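About Firkham

Most About pages in our trade say the same few things. The firm is passionate about safety, it puts families first, and it was started at a kitchen table. We don't know how you would check any of that, so this page sticks to what we do and what we charge for.

Firkham inspects fire alarms, emergency lighting and exit doors in small rental buildings. There are four of us. Lawal Nwosu and Kamran Dehghan started the business after working for a larger company called Wedcombe, where inspectors were paid by the building and also got a cut of whatever equipment they sold on the way out. You can guess how many buildings were found to need new equipment. Lawal kept a notebook of the ones he went back to. Some of them had been sold a full replacement twice.

So we don't sell equipment. We don't take referral money from people who do, either, and we have been asked plenty of times. If your alarms need replacing we will write that down, with the reason, and you can buy them wherever you like.

What an inspection is worth

An inspection tells you how a building was on the day somebody looked at it. We are wary of any company that hands out a certificate and lets the owner think it covers the next year. Tenants take batteries out. Painters tape over things and forget the tape. A door closer that worked in the morning can be propped open with a paint can by lunch.

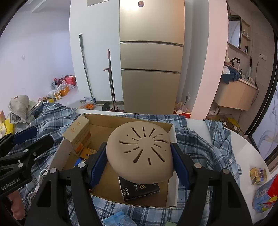

Beige housing with slots cut in a sunburst pattern.

We are also wary of the test button. Pressing it tells you the horn makes a noise. It may tell you very little about whether smoke would reach the sensor in a back bedroom with the door shut, and plenty of reports we get shown by new clients contain nothing except a column of button presses. Ask your current inspector what else was done. If the answer is long and has the word "holistic" in it, ask again.

The same goes for connected systems that promise to watch the building for you. Kamran spent most of one May going through the alert history from a system called Oral, installed in a property on Savholm before we took it on. It had sent the owner 300 messages. He had stopped reading them, as most people would. We have no quarrel with the gadgets, but we would like to see better proof before anyone drops a regular visit because of one.

How we work

Two of us attend every visit. One tests and one writes, and both sign. Reports are in plain language and run to four pages at most, including the floor plan. Faults are listed in the order we would fix them if we were paying. Where we could not get into a room, the report says so and the room is left unmarked. We won't pass a space we haven't stood in, however nicely the managing agent asks.

We do not give prices over the phone for buildings we haven't seen. We don't offer a "platinum" level. The website has no customer quotes on it, as we have read too many that sound like they were written by the same person.

If you want to know whether we are any good, ask to see a past report with the address removed, then compare it with the last one you paid for.

Visits are booked by email through the contact page. Please include the number of floors and the name of whoever holds the keys.

Page last updated 19 March 2020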